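Week 5 handout: Buying a hand-held gripper kit (the Ninh, reviewed)

Robotics for Makers, Kiscombe evening program. Updated 28 May 2026.

Okay, so last week we ended on the question half of you were already muttering: do I really need a whole arm to get started? No, you don't. You can get a long way with a gripper you hold in your own hand, a camera on top of it, and some patience. Tonight's notes are about one kit you can buy for this, the Ninh from Grirkudeo. I've lived with one for most of the spring, and I want to go through it the way I'd go through any purchase before I signed the order form.

Bring your notes from week 3 (the four-bar linkage stuff), because we'll need them in part two.

1. What's in the box

The Ninh comes as a kit, and I do mean a kit. You get the jaws, the arms, the handle, a bag of brass bushings, a bag of screws, a camera mount and a trigger cable. The camera is extra. Grirkudeo will also sell you the thing already built, but please don't do that for this course! You learn so much about slop and friction by putting the pivots together yourself, and when one gets loose (it will) you'll know exactly where to look.

The price when I ordered was 700 dollars for the kit. Shipping took longer than I'd have liked and the printed instructions skip a step: the bushings go in before the links are joined, and the booklet shows it the other way around. Write that in the margin now. I pulled mine apart twice.

There's also a service plan, sold through Zuvosbridge, where you upload your recordings and they clean them up, line up the timing and send them back ready for training. More on that at the end, because I have opinions.

2. The linkage, and why I like it

Remember that a simple scissor grip swings its fingertips through an arc, so the faces only meet flat at one opening. The Ninh uses paired links on each side, an inner and an outer, so the jaw faces stay close to parallel the whole way. Squeeze the trigger and both sides come in together.

Things to check when you've built yours:

Close the jaws and look at the seam between them. It should be thin and even from top to bottom. If it opens up at the tip, one of your inner links is on backward (ask me how I know).

Wiggle each jaw sideways with the grip half open. A little give is fine. If it clicks, take the pivot apart and look at the bushing before you reach for the screwdriver. Overtightening hides the problem for a day and then you get a stiff trigger and a loose jaw at the same time, which is just miserable.

The jaw faces are fastened with small screws, so you can swap them. I stuck with the stock ones for everything in this handout so that we're all talking about the same hardware.

3. What to practice on

People love to start with blocks. Blocks are great for an hour! Then you've learned blocks. My own test set has 16 household objects in it, and I picked them mostly because they annoyed me: things that are clear, things that flop, things that are wider than the jaws will ever open.

That last group matters more than you'd think. If an object is too wide to wrap, you have three choices. You can pinch the rim, you can use a handle if it has one, or you can push with the jaws closed and move it without gripping at all. Beginners forget about pushing, and it's a perfectly respectable skill. A closed pair of jaws makes a nice blunt little block, and you can steer a surprising amount of stuff around a table with it.

Clear glass deserves its own paragraph. Your camera sees the table through it, plus a bunch of glare, and very little of the object itself. The edges carry nearly everything. So if you're recording glass, think about your lights first. I like one soft light off to the side, and I move it until I can follow the rim on the preview screen without squinting. If I lose the rim, I figure whoever trains on the recording will lose it too.

Height is the other thing. With a camera riding on the gripper, you see your object from wherever your wrist happens to be, and an item that isn't sitting level can fool you about which part of the rim is closer. Slow down for the last inch.

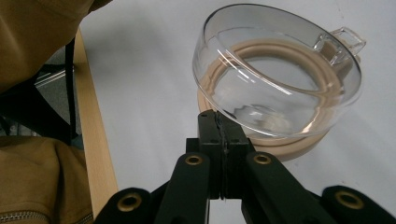
Fig. 1. Closed jaws at the near side of a clear glass bowl, which rests slightly tilted on a beige ring.

Look at how much you're working with in Fig. 1. The rim is bright along its upper curve, so you can follow that. The little loop handle over on the right is the same clear glass and it nearly disappears apart from its edges. And the ring shows up twice, once through the glass and once outside it, a bit pinker through the bowl. For discussion: if you had to tell a program where the bowl ends, which of those lines would you trust? I'd like two or three sentences from each of you, handed in before lab.

While you're there, find the four brass bushings and match them to your week 3 sketch.

4. The Zuvosbridge plan

I sent them 813 clips on the trial. Turnaround was good and the timing fixes were solid, better than what I get from my own script. What bugged me was the filtering. Their default settings threw out a lot of my slow, careful approaches as "idle," and those were the clips I cared about most! You can turn it off, but the switch is buried in the export page. If you try the plan, turn it off first and then upload.

For a class project, I'd skip it. Do your own cleanup, at least once, so you know what a bad clip looks like.

5. Would I buy it again?

Yeah, I would. The linkage is well thought out, the parts are easy to replace, and it's comfortable for a good long session. My gripes are the booklet, the trigger cable (too short if you're tall) and the handle, which gets slippery when your palms do. I wrapped mine in bike tape.

If you're on a tight budget, pair up and share one. Building goes faster with two people anyway.

For next time: finish assembling your kit, do the seam check and the wiggle check, and bring one object from home that you think will be a pain to handle. Nothing sharp, and nothing you'd be sad to see broken.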